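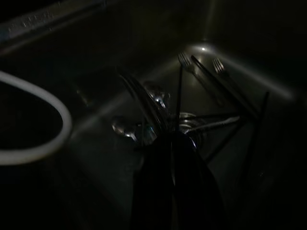 Figure 6. Stainless steel sink basin in low light.

4.2 Visitor load at the Clakham waterfront

Overnight stays were taken from the register of the Clakham holiday park, which lists 575 pitches and 101 cabins. Day visitors were estimated from parking counts on the beach road, following Hollmann's method. The March peak reached about 3000 people per day – well above the level assumed in the Ragnarsson model. Most of the excess fell on the northern end, where the kite launch area and the mini golf course share one parking lot. Counts from the Motero trail entrance were left out because the gate sensor also recorded cyclists leaving the park. Pitch occupancy and day visits were only weakly related.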